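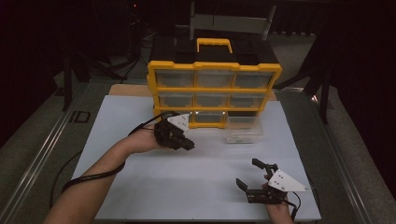 Jolum Handspindelpresse für Ösen, Druckknöpfe und Hohlnieten

Grundgerät ohne Werkzeuge, Artikel bei uns auf Lager

Diese Presse steht seit vier Jahren bei mir auf dem Arbeitstisch, und wenn ich nur ein einziges Gerät aus dem ganzen Laden behalten dürfte, dann wäre es die Jolum. Ich repariere damit Persenninge, Anhängerplanen, Rucksäcke und einmal sogar ein komplettes Zirkusvorzelt (das war eine lange Woche!). Angefangen habe ich wie die meisten mit Hammer und Schlageisen auf einem Holzklotz. Geht ja auch. Man haut halt jede fünfte Öse schief, und die Nachbarn unter einem freuen sich.

Bei der Presse drückt man den Hebel runter, merkt den Widerstand, drückt noch ein kleines Stück weiter und fertig. Die Öse sitzt rundum gleichmäßig und der Kragen rollt sich sauber ein. Am Anfang habe ich aus lauter Begeisterung Ösen in Sachen gesetzt, die überhaupt keine gebraucht hätten. Meine Gartenschürze hat sechs.

Was im Karton ist

Presse mit Hebel und Gummigriff
Befestigungsschrauben mit Unterlegscheiben
Innensechskantschlüssel
kleine Tube Fett
Faltblatt auf Deutsch, Englisch und Polnisch

Werkzeugsätze sind nicht dabei. Das verwirrt manche, deshalb schreibe ich es lieber gleich oben hin: Ihr braucht zu jeder Ösengröße und zu jeder Druckknopfform einen eigenen Satz aus Ober- und Unterstempel. Wer nur Planen macht, kommt mit einem oder zwei Sätzen jahrelang aus. Wer Jacken macht, wird ziemlich schnell süchtig.

Technische Daten

Gewicht: 3.869 g
Gehäuse: Grauguss, pulverbeschichtet
Hebel: Stahl, umsteckbar für Links- und Rechtshänder
Stempelaufnahme: Gewinde oben, Steckaufnahme mit Madenschraube unten
Ausladung: 18 cm
Hub: einstellbar über Kontermutter
Farbe: Dunkelgrün

Das Gewicht klingt erst mal nach viel. Auf dem Tisch ist es aber genau richtig, die Presse wandert nicht, selbst wenn man sie noch nicht festgeschraubt hat. Wer öfter unterwegs arbeitet, auf dem Steg oder auf dem Campingplatz, sollte sich die Reisezange von Wanow anschauen. Die wiegt 1.117 g und passt in jede Werkzeugtasche. Bei dickem Planenstoff in vier Lagen wird es damit allerdings mühsam, da bekommt man schon Muskelkater in Muskeln, die man vorher nicht kannte.

Ausladung, das unterschätzte Maß

Ich werde ständig nach der Presskraft gefragt und fast nie nach der Ausladung. Dabei ist das der Wert, der im Alltag zählt. Gemeint ist der Abstand vom Stempel bis zum Rücken des Gehäuses, also wie weit ihr mit dem Stoff hineinkommt. Für Randösen reicht fast jede Presse. Sobald ihr aber eine Öse mitten in ein Verstärkungsfeld setzen wollt oder einen Druckknopf in die Brusttasche einer fertigen Jacke, wird es bei kleinen Pressen eng und man knautscht und faltet und flucht. Mit der Jolum komme ich bei fast allem hin. Ganz große Flächen rolle ich von der Seite her auf und klemme die Rolle mit zwei Wäscheklammern fest.

Einstellen

Stempel oben handfest einschrauben, unten einstecken, Madenschraube leicht anziehen. Dann den Hebel ohne Material ganz nach unten führen. Die Stempel sollen sich dabei fast berühren. Jetzt ein Reststück vom echten Stoff nehmen, in der echten Lagenzahl, und eine Probeöse setzen. Dreht sich die Öse im Stoff, muss der Hub etwas weiter nach unten. Reißt der Kragen ein, war es zu viel. Kontermutter anziehen, noch eine Probe, los geht's.

Bitte nehmt wirklich den echten Stoff! Ich habe mal eine Probe in Baumwollcanvas gesetzt und danach fröhlich in beschichtetes Polyester gepresst. Das Ergebnis hängt heute als Mahnung über der Werkstatttür.

Noch etwas zum Lochen: Viele Stempelsätze von Bielecka lochen und pressen in einem Zug. Bei dünnem Stoff ist das herrlich bequem. Bei PVC-Plane und Leder loche ich trotzdem vorher mit dem Locheisen, und zwar einen Hauch kleiner als der Schaft. Dann sitzt der Stoff stramm und reißt später unter Zug nicht aus.

Welche Ösen passen?

Alle Ösen mit Scheibe, zu denen es einen Stempelsatz mit passendem Gewinde gibt. In unserem Laden sind das die Reihen von Bielecka und die Hausmarke von Hament. Für draußen nehmt ihr Messing vernickelt oder gleich Edelstahl. Edelstahl braucht spürbar mehr Druck, da arbeite ich im Stehen. Aluminium ist leicht und günstig, am Salzwasser würde ich es aber nicht verbauen.

Die Hament-Ösen gibt es im Beutel und im Karton zu 1.000 Stück. Der große Karton lohnt sich früher, als man denkt - eine mittlere Anhängerplane frisst eine Menge weg, und dann will der Schwager auch noch eine.

Pflege

Spindel und Gelenk alle paar Monate fetten, einmal mit dem Lappen drüber, fertig. Die Stempel mag ich trocken lagern, am liebsten paarweise in kleinen Beuteln mit Größenangabe. Macht das bitte von Anfang an. Ober- und Unterstempel von zwei ähnlichen Größen sehen sich zum Verwechseln ähnlich, und ein falsches Paar ruiniert euch die Öse und im schlimmsten Fall auch noch den Stempel.

Wenn der Hebel nach langer Zeit seitlich etwas Spiel bekommt, lässt sich die Gelenkbuchse tauschen. Die haben wir einzeln da, der Wechsel dauert eine Kaffeelänge.

Was Kundinnen und Kunden schreiben

"Steht bei mir im Bootsschuppen neben der Nähmaschine und macht keinen Mucks. Den Hebel habe ich auf links umgesteckt, das ging mit dem beiliegenden Schlüssel ohne Probleme. Ein Stern weniger, da die Anleitung winzig gedruckt ist." Alasdair McIver

"Ich nähe Taschen aus gewachster Baumwolle und hatte vorher eine Zange. Kein Vergleich. Die Druckknöpfe gehen jetzt endlich mit einem satten Klick zu." Biljana Kadrić

"Gute Presse, Lack hatte am Fuß einen Kratzer. Ersatz wurde angeboten, habe ich aber nicht gebraucht." Lambros Karagiannis

Den Hinweis mit der winzigen Schrift habe ich übrigens ernst genommen. Auf Wunsch lege ich die Einstellanleitung in groß ausgedruckt bei, einfach ins Bemerkungsfeld schreiben.

Häufige Rückfragen

Muss ich sie festschrauben?
Für ein paar Ösen am Wochenende nicht. Wer den ganzen Tag presst, sollte es tun. Ich habe meine auf ein Stück Multiplex geschraubt und spanne das Brett mit zwei Zwingen an den Tisch, so kann sie auch mal weg.

Passen meine alten Stempel?
Kommt aufs Gewinde an. Schickt mir ein Foto mit angelegtem Lineal, dann schaue ich nach.

Kann man damit Stoffknöpfe beziehen?
Ja, mit dem entsprechenden Satz. Hòa Từ aus unserem Laden macht das ständig und hat die bessere Technik als ich, fragt am Telefon ruhig nach ihr.

Schafft sie bis zu vier Lagen Planenstoff?
Ja, bei Messingösen. Bei Edelstahl bitte vorher lochen.

Lieferung

Wir verschicken als Paket, gut gepolstert. Im August haben wir Werkstattferien, dann geht der Versand nur einmal pro Woche raus. Abholen könnt ihr ab 10 Uhr, und wer eigenen Stoff mitbringt, darf an meiner Presse gern ein paar Probeösen setzen.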